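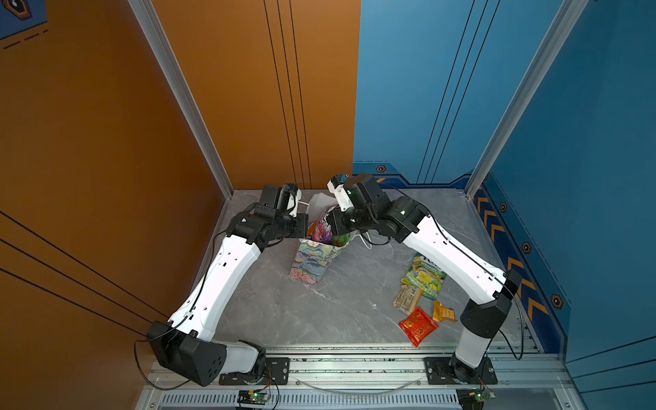
# Tooth Aging, Deer and Elk: Notebook Entry, 6 April 2023

Entry by C. Bañuelos. Second reader: H. Bautista.

## Status of the collection

The incisors received from the fall season have all been entered in the ledger. The total stands at 2592 envelopes, deer and elk combined. Envelopes from the Becerra and Skotisach units were the last to be opened. Those from Skotisach were stored damp at some point before they reached us, and the ink on many has run. Where the hunter's tag number could still be read under the lamp, it was copied to a new envelope and the old one was kept inside. Where it could not be read, the tooth was set aside in the gray drawer, and it will not be sectioned until the unit office has searched its own forms.

Colleagues should please stop using felt pens on the envelopes. Pencil holds up better than anything else we have tried.

## Cleaning and softening

Teeth were simmered in water until the remaining tissue could be pulled away, then brushed and dried overnight on labeled trays. Elk incisors went into the acid bath first. Deer incisors followed in a separate bath, as the smaller roots soften sooner and were overdone last year when the two were mixed.

The deer bath was checked at 8 hours and again at 14. At 8 hours the root tips still resisted the needle. At 14 they bent easily and were taken out and rinsed. A few roots from yearlings had gone too soft at the tip, and the sections from these tear at the outer edge. Yearlings can be told by eye in most cases, so the loss is small, but they should be pulled from the tray beforehand next time.

Fresh acid was mixed for the second tray. The old batch had turned cloudy and went to the waste container under the hood. The log sheet on the hood door was not filled in for the last change; I have added the line and signed for it.

## Sectioning and stain

Sections from the Becerra elk were good. The dark winter lines are narrow and well separated, and on most slides both sides of the root gave the same count. The Skotisach deer were poorer. The stain took unevenly, with a pale band near the root tip on nearly every slide in the tray. I suspect the rinse was too short — the water was still sour when I tested it. The remaining slides from that tray will be rinsed overnight and stained again.

The blade on the freezing microtome was changed before the elk and should be changed again before the next deer tray. There are 2 blades left in the box. A new order has been placed with Daltov.

## Readings

Each slide is read twice, by separate readers, with neither seeing the other's sheet. Where the two ages agree, the age is entered. Where they differ by a year, the slide is read together at the double-headed scope. Where they differ by more than a year, the second incisor is cut, if the hunter sent one.

Most of the disagreements so far are in older cows. The lines crowd together toward the outer edge, and one reader will see a split line where the other sees two winters. I have been reading these as one line unless the gap can be followed all the way down the root. This should be written into the bench guide so that the practice does not depend on who is at the scope.

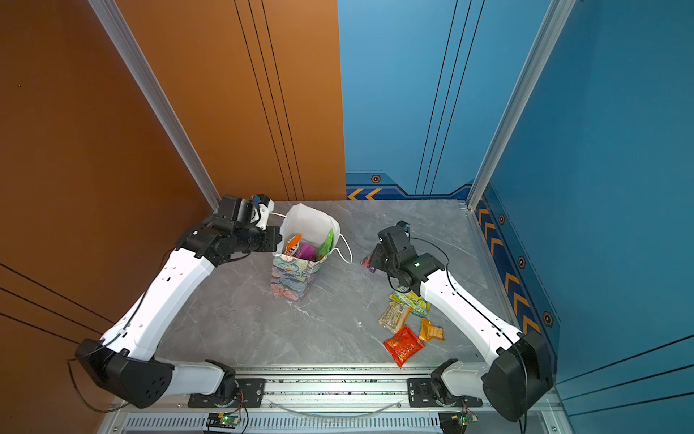

Bautista does not agree with the rule on split lines as I have written it. He notes in the margin of the reading sheet that the gap often closes on one side of the root even in animals of known age, and that following it all the way down will make old cows come out too young. He would accept the gap if it can be followed for half the root on both sides. He also asks that the marked cows from the Fivisel herd, whose birth years are on file, be read again under both rules before the guide is changed.

The request is reasonable and I have agreed to it. The Fivisel slides are in the upper cabinet, second tray from the top. The labels will be covered before reading. No ages for older cows will be sent to the unit biologists in the meantime. Ages for yearlings and younger adults may go out as they are finished.

## To be done

- Rinse and restain the Skotisach deer tray.
- Send the list of unreadable tag numbers to the Skotisach office.
- Pull yearlings by eye before the next acid bath.
- Cover the labels on the Fivisel slides and set out fresh reading sheets.
- Draft the wording on split lines for the bench guide, both versions, for review before the end of April.
- Postcards to hunters: hold until the elk ages are complete.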